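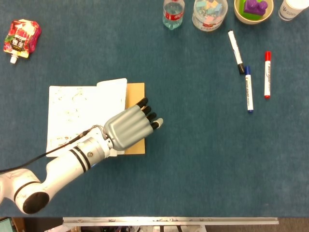 Figure 4.1 Papers and whiteboard markers on a carpeted tabletop, with a drink pouch at the back.

Textbook > Unit 2: Shared Workspaces > Chapter 4

Chapter 4: Paper, Pens and the Working Surface

Contents Previous chapter Next chapter Glossary

A shared table collects things. Paper comes out first, then something to write with, then a drink, and within an hour the back edge holds items that have little to do with the task. This chapter deals with the small end of workspace organisation: the notebook, the loose sheet, the marker and the cup. Larger furniture was covered in Chapter 3 and storage rooms are left to Chapter 6.

By the end of the chapter you should be able to set out a table for a written task, choose a suitable paper format, store markers correctly and write a clearing routine that other people can follow.

4.1 The surface

Table coverings are chosen for noise, grip and ease of cleaning. Laminate wipes down quickly but lets round objects roll. Carpet and felt hold a marker where it is put and deaden the sound of objects being set down. They are poor surfaces to write on directly, so paper needs a firm backing such as a clipboard or a notebook cover. They also hold crumbs, and a spill has to be blotted at once. A dark colour hides light wear but shows lint and eraser dust.

In the Clunar study centre, which is used as a case throughout this unit, carpeted tables were brought in for group work and kept after the first term. The centre's notes record 31 spills over that term, almost all of them from open cups. Pouches and bottles with screw caps caused 2.

4.2 Keeping paper flat

Loose sheets crease at the corners first. Once a corner has curled, the sheet above it will not lie flat and the stack begins to slide. A sheet that has been crumpled can be pressed under a heavy book overnight, though the creases will still show. Stained sheets should be taken out of the stack before the mark transfers.

Bound paper avoids most of this. A spiral binding lets a notebook open fully and lie flat, so that only one hand is needed to turn the page.
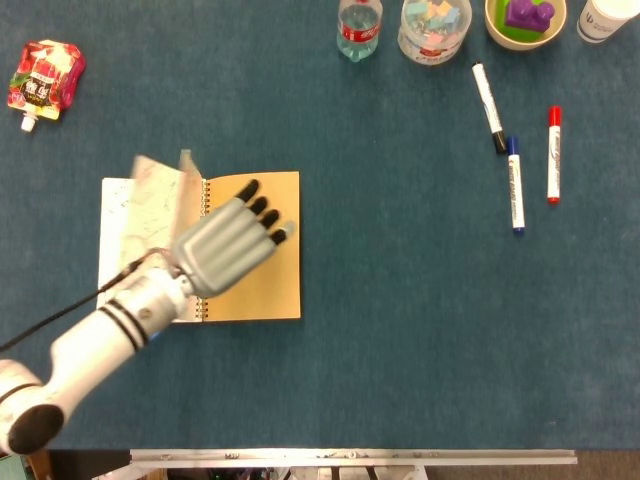 Its weakness is the row of holes. A page pulled across too quickly catches on the wire and tears at the margin. Turn from the outer edge, lift the page clear of the binding and lower it on the other side. Kraft paper is stiffer than ordinary writing paper and makes a good divider or backing sheet, but pale ink is hard to read on it. Use black or dark blue.

4.3 Markers

Whiteboard markers are made to wipe off a glossy surface. On paper the ink soaks in and may show through to the next page, so slip a backing sheet underneath before using one in a notebook. Store markers lying down with their caps on. A marker stored tip up for long periods will often write faintly. Keep one of each colour on the table and the spares in a drawer. Black, blue and red are enough for most group work.

4.4 Food and drink

Set drinks along the far edge, away from the writing area, and keep them out of the path of a reaching arm. Small parts such as counters or building blocks belong in a cup or bowl of their own. A cup that holds parts should never go back to holding drinks during the same session.

4.5 Clearing the table

The Aditz method, described in full in section 4.7, gives 10 minutes to clearing after a session of any length. Paper is gathered first, while hands are dry. Markers are capped and counted into their tray. Drinks leave the table last, carried upright and one at a time. Under the older Duda method drinks were removed first, and wet hands then handled the paper.

Key terms: backing sheet, kraft paper, spiral binding, clearing routine, far edge.

Before reading on, sketch a table you use regularly and mark where each item usually ends up. Keep the sketch for Activity 4A.

© Hundier Educational Press | Contact | Permissions | Back to top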